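Breltlow sold the arm in three tiers, and Maarja Laur had been told to review the middle one, which cost 70 a month and came with a rehearsal room.

The rehearsal room was the selling point. You did your teaching on a screen, in a little room with a table in it, and when the arm had learned its manners you pressed a green button and the real one on your bench did the same. Maarja's editor, Stepan Kostiuk, wanted 30 lines on it by four o'clock and would have preferred them by three.

"Does it work?" he asked over the phone.

"It's thinking about it."

"What's it thinking about?"

"The red thing."

She had chosen the red thing from a menu. The menu had called it Object, Assorted, and she had admired the candor. She typed "pick up the red object" and the arm bent down with the air of a waiter who has spotted a coin.
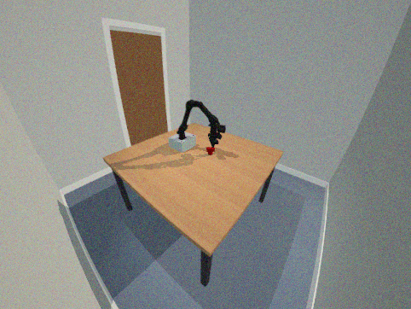 "Can I use the rehearsal room before my arm arrives?" she asked the help line.

"Rehearsal opens the minute you pay, and your lessons are kept until the arm is delivered," said Ehab Bouzid, who sounded as if he had said it before lunch and would say it again after.

"And when is it delivered?"

"January."

"Which January?"

He put her on hold. The music was a harp.

On the screen the gripper closed, rose an inch, and had nothing in it. A box appeared: ATTEMPT LOGGED. WOULD YOU LIKE TO UPGRADE TO CELLAR? Cellar was the top tier. As far as Maarja could tell from the brochure, it was the same room with a better class of encouragement.

She tried again. She tried saying please, which the manual recommended on page 3 and withdrew on page 9. On the next go the red thing came up off the table and hung there, and Maarja, alone in her kitchen, said "Ha!" so loudly that the harp stopped.

"Madam?" said Ehab Bouzid.

"It picked it up."

"Oh," he said, with real interest. "How did you do that?"

She gave it four stars and asked Stepan for a fee increase. He put her on hold.

1,777 shares
3 comments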